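Nivthorpe kitchen corner - photo gallery

Sorry for the wait on these, February got away from me. For anyone new to the page: we took over the old Karabulut showroom at Nivthorpe and have been turning it into something people can work in all day and also make a decent lunch in. Office at one end, kitchen at the other, one big open room. Total spend on the kitchen end came to 3,596, that's counter, sink, faucet, plumber, the lot. We had set aside 2,000. So.

Wael Bennani did the layout and most of the arguing with suppliers. I did lifting and paint. More pictures on the Madosura page once Wael gets round to sorting his, he has 63 of them and half are of the same pipe.

Floors first, as everybody asks. Carpet in one part, wood-look in the kitchen part. Carpet is gray, picked in five minutes flat from a sample book with the shop closing behind us. Wears well so far. Crumbs show less than I feared, coffee shows more. Walls and most everything else stayed white on purpose - cheap paint, easy touch ups, and the room gets dim by four in winter so we wanted all the light we could get.

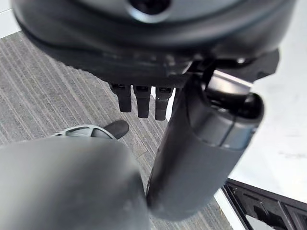
Gray carpet, dark gray arm, three short black fingers.

Next the kitchen end. Order of work, for the people who wrote in: floor down, then counter, then plumber, then a long gap when the plumber went to another job, then plumber again. Do the floor before the counter if you possibly can. We nearly did it teh other way and Yiğit Ekinci talked us out of it over the phone, thank you Yiğit, I owe you dinner.

The double sink was the one thing I wouldn't give up. One side for drying, one side for washing, no dish rack eating up the counter. Wael wanted a single big bowl and a wider worktop. We measured it out with tape on the floor, 60 cm of free counter either way once you take the rack off it, so the double won. He still brings it up.

Underneath is open for now. Doors were quoted by Sakus and the quote made us laugh, so no doors. Cables and hose need a proper home, it's on the list, has been on the list a while.
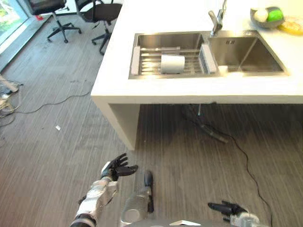 Double sink, rack in the left side, fruit bowl up on the counter. Office chairs behind by the window.

Few answers to things people keep asking -

Faucet: curved spout, single lever, chrome. Fits a tall pasta pot under it, we tried before buying. Wipe it with a dry cloth or it spots.

Chairs near the kitchen: yes they roll over. No we don't mind. Handy for lunch, less handy when someone's carrying soup.

Window: stays as it is. Green outside for a good part of the year and the best seat in the place. No blinds planned, Wael would like blinds, we'll see.

Fruit: whoever shops picks. Apples go fast, anything soft gets left till it's sad and then ends up in a cake.

Still to do: something for under the sink, a hook for towels, a second lamp over the worktop, one strip of edging I cut too short and have been avoiding. Will add pictures when its done. If you wrote about the leftover carpet, it's gone, sorry, went to a neighbor with a drafty garage.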